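About Clistitz

Print | E-mail

Clistitz is a site that tests everyday tips. Somebody tells you to put rice in the salt shaker, or to clear your browser cookies before you shop for a flight, or to call the hotel desk directly to get a better rate. We try it, more than once, and write down what we got. Most of the time what we got is not much.

The site was started by Jummai Wike, who spent several years writing tip lists for other people's websites and got tired of it. The lists were put together from older lists. A tip about freezing leftover coffee in ice cube trays had gone through so many of them that she could not find anyone who claimed to have thought of it, or even to have done it. She did it. The cubes tasted like the freezer. That was the first post, and it is still up, with a longer second test under it using a tray with a lid (better, still not great).

Damilola Fashola joined the following February and takes care of the phone, travel and money tips. Jummai does kitchen, laundry and anything that involves vinegar, a product we have come to have mixed feelings about.

How we test

A tip gets tried at least five times before we post a verdict. We know five is a small number. A proper lab would laugh at it, and we would rather you knew that than think we own a lab. We work from two rooms above a shoe repair place on Haruna Street, and the equipment is what most people have at home, plus a decent kitchen scale.

We also do the thing the tip is supposed to replace. If a trick claims to get a stuck lid off in seconds, we time the trick and we time running the jar under the hot tap. You would be surprised how many shortcuts lose to the plain way of doing it, or maybe you wouldn't.

So far we have posted verdicts on 325 tips. Some 20 of them are ones either of us still uses. The rest fall into a big middle pile we label "fine, I guess" and a bigger pile we label "no."

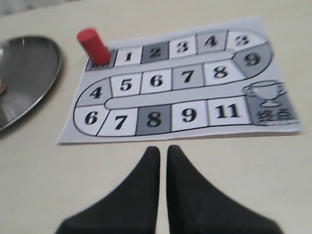 A printed board game with a red playing piece.

What we are suspicious of

Any tip that opens with "doctors" or "flight attendants" and never says which ones. Any tip that saves a dollar and takes an afternoon. Before-and-after pictures where the light has changed. Anything said to work "every time," including things said by us – if you catch us writing that, please send it back.

We are also wary of round numbers. The claim that a certain setting adds two hours to your phone battery has been going around for years, and Damilola has tried it on three phones without seeing anything he could tell apart from an ordinary day. It may do something on your phone. He doubts it.

Money

Clistitz is paid for by readers. A little over 2,000 of you get the newsletter, and enough of those pay for the longer version to cover the rent and the groceries we ruin. We don't run sponsored tips. We did try it once, early on, with a drawer organizer called the Wonel. The company wanted the word "genius" in the headline, we wanted to mention that it didn't fit either of our drawers, and the arrangement ended there. The review stayed up for a week and we took it down ourselves. Looking back we should have left it and added a note, so that is the rule now: nothing gets removed, and corrections go at the top with our initials on them.

We don't use affiliate links either. If we name a product it's the one we bought, and we are not saying it's the best one. We haven't tried the others.

Sending us a tip

Please do. Tell us where you heard it and whether you have tried it yourself. "My aunt swears by it" is a perfectly good source and we will say so in the post. What we can't use is a link to a list of fifty with no word about which one you mean.

We can't test medicine, diets, car brakes, electrical wiring or anything that goes in an eye. We also don't test tips for getting out of parking tickets, although we get a lot of them.

Replies are slow. Jummai reads the mail, and she will probably ask you how many times it worked.

Altotside

Readers sometimes ask about Altotside, our old name. It was the name of a newsletter Jummai ran before the site, and some of the early posts still carry it. Same people, same rules, fewer tests. Treat anything under that name as a first try. We are going back through those posts a few at a time and several verdicts have already changed, mostly for the worse.

Page last checked 8th August.

Print | E-mail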